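Zundedeo Lite headset review: two months in

Posted in Headsets and wearables, by Thanakorn Suwannarat

Quick one as I'm off again tonight. Been using the Zundedeo Lite since March, the standalone one, no phone, no PC. Mostly for the fitness stuff, a bit of mini golf, films on trains. Bought it with my own money, before anyone asks.

Short version: good screens, bad strap, software getting there.

Comfort first because that's what everyone emails me about. Out of the box it's front heavy. The supplied strap is one stretchy band round the back and a thinner one over the top, and after a boxing session I had a red line across my forehead till lunch. Swapped it for the Greltlow rigid strap with the dial. Night and day. Adds weight overall but the weight goes to the back of the head where you want it. Should be in the box. Isn't.

Face foam is OK. Gets grim if you sweat. Comes off with a tug, wipes down, goes back on slightly wonky unless you line up the tabs at the nose first. There's a silicone cover you can buy separately. Get the silicone cover.

Glasses: fit, just. Mine are fairly wide and I have to put the glasses into the headset and then the whole lot onto my face, which looks daft. Spacer is included. Use it, or you'll scratch the lenses. I did, tiny mark lower left, can't see it when playing but I know it's there.

Lens spacing has 3 fixed positions, no smooth slider. Middle one suits me. My partner falls between two of them and gets a headache after a while, so try before you buy if you can.

Picture. Very sharp in the middle, soft towards the sides, you learn to turn your head instead of your eyes. Blacks are dark grey. Fine in golf, less fine in anything set in space. Text is readable at a normal size, I got through a whole evening of emails on the virtual monitor and only gave up because of the strap (see above). Sound from the side speakers leaks, so pack earphones for the train.

Tracking is the bit that suprised me. Hands and controllers both solid as long as the room's lit properly. With one lamp on it loses the left controller whenever I reach behind me. Plain shiny surfaces upset it too, so if you play seated, cover a glossy desk with a cloth or something. The boundary took me 2 goes to draw the first time and it's remembered the room ever since.
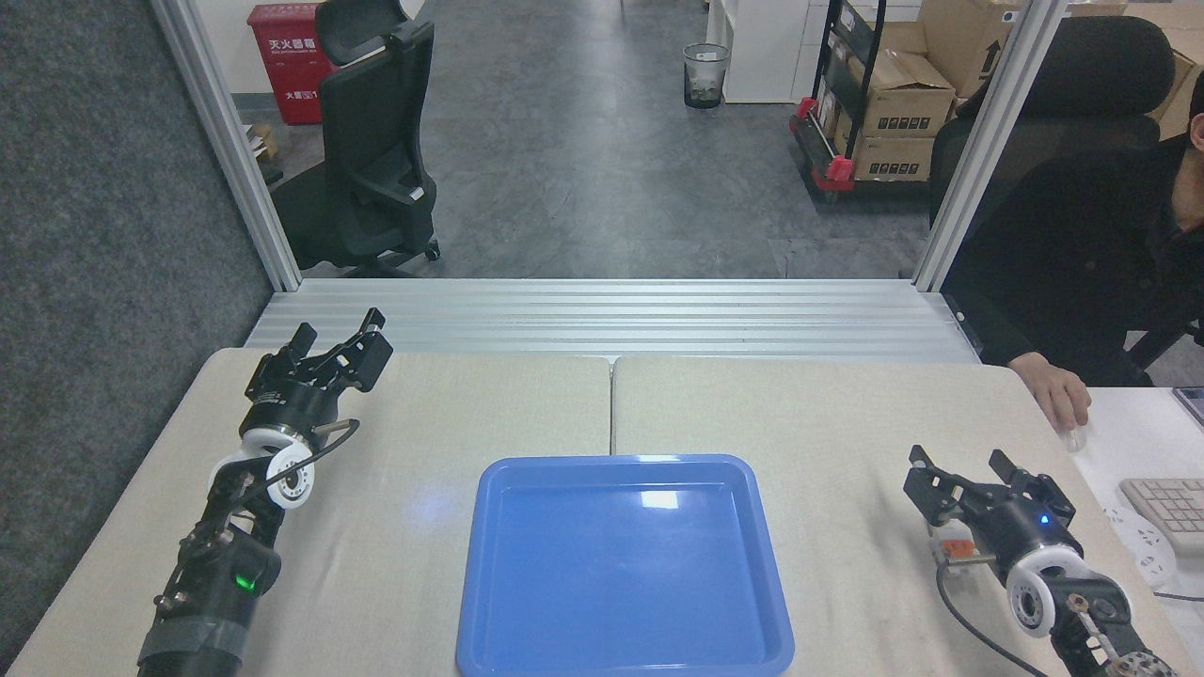 Battery next. They claim three hours, I've never had it. Films get closest. Boxing kills it well before, and charging while you play makes the thing warm against your face, didn't like that. The Noiphan clip-on pack sorts it and doubles as a counterweight if you've got the stiff strap. Cable's too long though. I've taped mine up.

Storage, get the bigger one. The small one fills up with 10 games or so of the size I play, then you're deleting things every time a update lands.

Store and menus: the app on the phone still signs me out for no reason. Casting to the telly works, then doesn't, then does. The last update moved the recentre button and I still press the wrong one. Parental controls are decent, better than the Bovard's, which I had before this and sold.

Against the Bovard generally: Bovard is lighter and nicer on the head, Zundedeo has the better picture and the better controllers. If you mostly watch films, Bovard. If you're jumping about, this one.

Would I buy it again? Yes, with the other strap in the basket at the same time. Knock a point off for the phone app. Four out of five when it's on offer, three and a half at full price.

Will update this when I've tried the new foam.

Comments

Guadalupe Hinojosa
Does the rigid strap still fit in the Zundedeo travel case? Mine won't close on it.

Thanakorn Suwannarat
No, sorry, should of said. Needs a bigger case.

pixelmoth
Same headache problem with the lens spacing. Sent mine back.

daz1136
Turn off auto brightness, helps the battery a fair bit.

Related

Bovard headset: long-term review
Silicone face covers compared
Clearing space for room-scale games in a small flat
Noiphan battery pack, first look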